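Dravitness Roster, Unit Edition
Section 7: Creating a Character Service Record

A service record holds the background, rank and posting history of one character. Each member may keep up to 12 records. Only approved records appear on the unit roster.

Before you start

You need a Dravitness account with the Member role or higher. Applicants can save a draft but cannot submit it.

7.1 Opening a new record

1. Sign in and select Personnel, then New Record.
2. Choose the unit from the list. The default is Bramel Company.
3. Enter the character's last name, first name and callsign. A callsign can have up to 13 characters, including spaces.
4. Enter the date of birth as MM/DD/YYYY.
5. Select Save Draft. The record number appears at the top of the page.

Note: The record number is permanent. If you delete a draft, its number is not issued again.

7.2 Entering the biography

1. Open the Biography tab.
2. Fill in Family, Education and Enlistment. All three fields are required.
3. Under Place of Birth, pick a town from the map list or type one in. Plolville and Sutherland are already on the list.
4. Select Check Dates. The form compares the enlistment date with the date of birth and marks any conflict in red.
5. Correct the marked fields and select Check Dates again.

Caution: The Biography tab does not save on its own. Leaving the tab before you select Save Draft discards all changes made since the last save.

7.3 Adding rank and postings

1. Open the Service tab and select Add Posting.
2. Enter the start date, the end date and the rank held. Leave the end date blank for a current posting.
3. Repeat for each posting, oldest first.

Note: Records created before version 41 list postings in reverse order. Use Sort by Date to correct them. 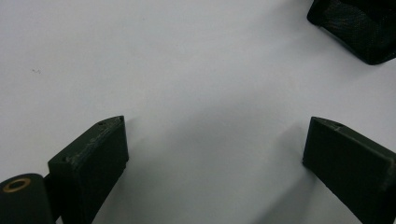

7.4 Submitting for approval

1. Select Preview and read the record through.
2. Select Submit. The status changes from Draft to Pending.
3. Wait for a reviewer to approve or return the record. Review takes around 7 days.
4. If the record is returned, open the Comments tab, make the changes and submit again.

Caution: A Pending record is locked. To edit it, select Withdraw first. A withdrawn record goes to the end of the review queue.

For transfers between units, see Section 8.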